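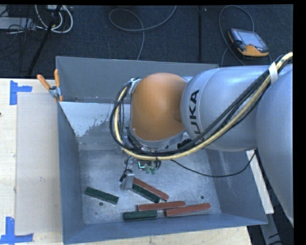 KUKA arm over the parts bin, green and reddish-brown blocks inside.

Budget thread for the bin picking cell at Plirkham. The request goes in by June, so I'm putting the list out now.

The arm is paid for. What's left is everything hanging off it, and that's almost the bigger number.

Cables and hoses first. The bundle on the wrist needs a proper dress pack. Fellura quoted 5 weeks, Prumum quoted 2 but wants more up front. Leaning Prumum.

Spare gripper fingers. Kaczmarczyk will machine them in any quantity, price drops at 100. We don't need 100. Asking for 17.

A fixed mount for the bin. A spring clamp on the rim is fine for testing – I wouldn't run a shift on it.

Wall bracket for the teach pendant so it stays off the floor. Cheap, put it in anyway.

Not asking for a second bin this round. Safety fencing is on the building's budget and I've confirmed that in writing.

If you've bought a dress pack from either shop, tell me what the install cost you. Neither quote includes it.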